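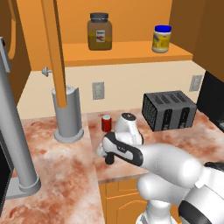 View A, kitchen sim. Fingers pointing down over the counter, can just past them.

Ticket 166 — Planner reports "grasp pose reached", fingers empty
Opened by: Jelle Verstraete
Status: reopened

22 March 2021, Kaan: Closed this as fixed in the Muli update. Ran 10 episodes, planner reported success on all of them.

Jelle: The planner reporting success is the bug. Which of those 10 checked finger contact?

Kaan: None. It compares the target pose with the joint readout.

Jelle: Then I'm reopening it. I don't buy the camera offset theory either — the can's pose comes straight from the simulator in this config, so perception never gets a say.

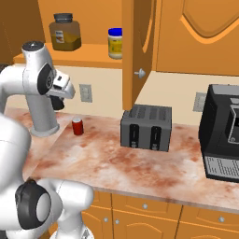
View B, same kitchen. Can upright on the counter, nothing in the fingers.

Suqin: Could be the tool frame. Someone changed the hand model in April last year and I can't find a matching change in the planner config.

Jelle: Plausible, but I've heard "plausible" on this ticket before. Please log the fingertip position against the can centre for 17 runs and attach the raw file, no averages.

Assigned to: Suqin Tang

Contact Sisholm Support | © Sisholm | Back to top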